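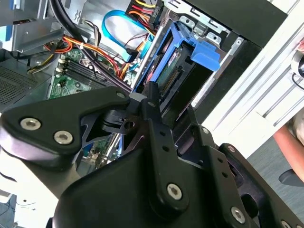

Der Greifer am offenen Rechner, Halle in Astthorpe, Tag der offenen Tür.

Tuấn Lục hatte seiner Mutter versprochen, sich an diesem Samstag auszuruhen, und saß dann doch um halb acht im Bus von Veltville nach Astthorpe, mit einer Thermoskanne zwischen den Knien und einem Käsebrot in der Manteltasche, das er bis zum Abend vergessen sollte. Im September hatte er bei Clakex aufgehört, nach so vielen Jahren, dass er sie lieber nicht nachrechnete, und nun hatten sie ihm eine Einladung geschickt, auf dickem Papier, mit seinem Namen von Hand darauf. »Demontage und Montage, Vorführung ab 10 Uhr, Kaffee frei.« Den Kaffee hatte jemand unterstrichen, und Tuấn glaubte zu wissen, wer.

Er hatte sein halbes Leben lang Rechner auseinandergenommen und wieder zusammengesetzt, erst in der Werkstatt seines Onkels, später hier. Allein im letzten Winter waren es 453 gewesen, das stand in einem Heft, das er mitgenommen hatte, als er ging. Seine Hände kannten jede Klammer, jede Feder, jedes widerspenstige Blech, und wenn er ehrlich mit sich war (im Bus ist man das ja manchmal, wenn draußen nichts als Felder vorbeiziehen), dann war er gekommen, um zu sehen, wie die Maschine sich blamierte. 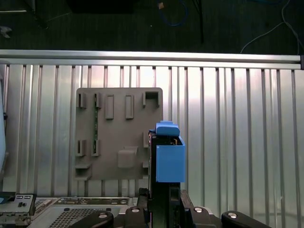 Er stellte sich also in die dritte Reihe, hinter einen Vater mit zwei Mädchen, und bemühte sich um ein strenges Gesicht. Zuerst fiel ihm die Aufnahmeplatte auf, denn Vorrichtungen hatte er immer gern gemocht, und diese war ordentlich gemacht. Eine schmale grüne Platine stand dort hochkant zwischen zwei Haltern, ganz so, wie er sie früher in eine eingesägte Holzleiste gesteckt hatte, damit sie ihm nicht unter die Lappen geriet. Und davor hielt der Greifer ein schwarzes Teil mit blauem Kunststoff am oberen Ende, so behutsam, fand Tuấn, wie man einem Kind die Mütze zurechtrückt. »Der hat bei dir abgeguckt«, flüsterte es neben ihm, und da stand Kashindye mit zwei Bechern Kaffee und lachte über das ganze Gesicht.

Sie hatten 6 Jahre lang Rücken an Rücken gearbeitet und in dieser Zeit vermutlich mehr über Suppen gesprochen als über Festplatten. Jetzt tranken sie schweigend, und das war auch schön.

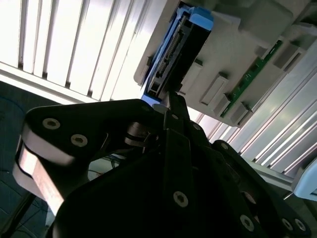 Geduld hatte der Onkel ihm beigebracht, und zwar auf die umständliche Art, mit Geschichten von Fischern und Uhrmachern, die nie zu einem Ende kamen. Wer zieht, bevor er fühlt, pflegte der Onkel zu sagen, der kauft zweimal. Daran musste Tuấn denken, als die Spitze des schmalen schwarzen Fingers knapp unter dem blauen Einschub das Laufwerk berührte, denn genau dort hätte auch er den Daumen hingelegt. Er merkte, dass er die Luft anhielt. Das kleinere der beiden Mädchen hielt sie ebenfalls an, mit dicken Backen, und als sich ihre Blicke trafen, mussten beide furchtbar prusten.

»Sag schon was Gemeines«, bat Kashindye, »du hast dich doch den ganzen Weg darauf gefreut.«

Tuấn suchte, fand aber nur etwas über den Kaffee, und auch das meinte er nicht so recht.

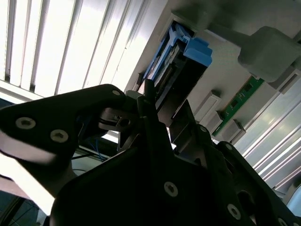

Stattdessen erzählte er dem Mädchen vom Onkel und von der Holzleiste, und dann, weil sie so ernsthaft zuhörte, auch noch von den Fischern. Sie wollte wissen, ob der Roboter müde werde. Nein, sagte Tuấn, der nicht, aber die Leute, die ihm alles zeigen müssen, die schon, und deshalb gebe es hinten Kuchen. Kashindye hatte inzwischen ein drittes Mal Kaffee geholt und fragte, ob er nicht montags manchmal vorbeikommen wolle, zum Zeigen eben. Er sagte, das müsse er mit seiner Mutter besprechen, und suchte in der Manteltasche nach einem Stift.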